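Munska extends Nirneo label range to chilled and frozen goods

5 August 2018 — Munska has added two grades to its Nirneo range of self-adhesive labels for food packers, cold stores and wholesale kitchens. Nirneo C is intended for chilled goods and Nirneo F for frozen goods. Both are made at the company's site in Jila and can be ordered now through Akpan, which distributes the existing Nirneo paper grades. 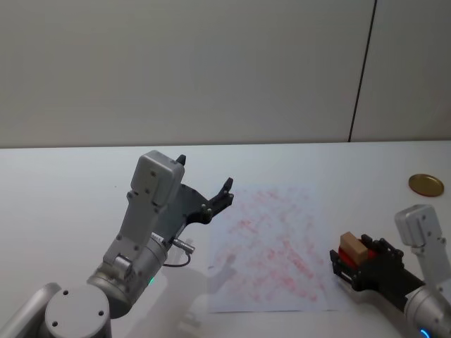
Munska Press Office

The new grades replace the single cold-chain label that Munska has sold under a stock number only. That label used one adhesive for all temperatures. Customers packing at chill temperature reported that it was harder to remove from returnable crates than they wanted, while those packing into deep freeze asked for more grip in the first minutes after application. The two uses have now been separated.

Nirneo C has a removable acrylic adhesive on a coated white paper face. It can be applied to surfaces between 0 and 10 degrees Celsius and is meant to come away by hand from polypropylene crates, steel trays and stretch film. The paper accepts direct thermal print, ballpoint pen and most fibre-tip markers.

Nirneo F has a permanent rubber-based adhesive on a matt white film face. It can be applied to surfaces down to minus 20 degrees Celsius and reaches its full bond 90 minutes after application. Munska advises that cartons should not be stacked label to label within that time. The film does not accept direct thermal print and must be used with a resin or wax-resin ribbon.

Neither grade is suitable for direct contact with unwrapped food. Neither should be applied over visible frost, which should be wiped off first.

Testing

A total of 2,813 labels of both grades were applied to crates, trays, film and corrugated board during testing. Each was checked for edge lift, corner curl and legibility of print, then removed and the surface inspected for residue. Nirneo C left no visible residue on polypropylene. On uncoated board it lifted some fibres, and the data sheet now lists uncoated board as an unsuitable surface for that grade.

Nirneo F showed edge lift on curved surfaces of small radius, mainly tubs and narrow bottles. Packers using such containers are advised to choose the smallest label that will hold the required text and to place it with the long side running along the height of the container. 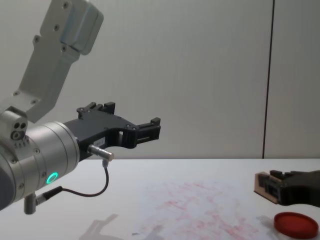 White tabletop at the Jila site. Picture: Munska

Sizes and packing

Both grades are supplied on rolls of 300 labels with a 25 mm core. Three sizes are held in stock: 50 x 25 mm, 75 x 50 mm and 100 x 75 mm. Other sizes can be cut to order, subject to a minimum quantity that depends on the tooling. The backing paper of Nirneo C carries a grey stripe and that of Nirneo F a blue stripe, so that part-used rolls can be told apart after they have been taken out of their cartons.

Rolls should be stored flat, in the closed carton, at normal room temperature. Shelf life under these conditions is two years for Nirneo C and 18 months for Nirneo F. Rolls that have been left in a cold room should be brought back to room temperature before they are loaded into a printer — condensation on the face will affect the print.

Supply and change of stock numbers

Akpan serves around 670 trade accounts with Nirneo products and will hold both new grades at its main warehouse. Existing standing orders for the old cold-chain label will be filled until stocks run out. They will not be moved to a new grade automatically, as the choice depends on the temperature at which the customer packs. Account holders will receive a form on which to state the grade and size they need.

Printer settings for the old label can be kept for Nirneo C. Nirneo F requires a higher print temperature and, on most desktop printers, a lower speed. Suggested settings are given on the inside of the carton lid.

Sample sheets of both grades, with data sheets and a list of tested surfaces, can be requested from Munska or from Akpan. Requests should state the surface to be labelled and the temperature at the time of application.

Notes to editors

Nirneo is a range of self-adhesive labels made by Munska. The general-purpose paper grades are not affected by this change.

ENDS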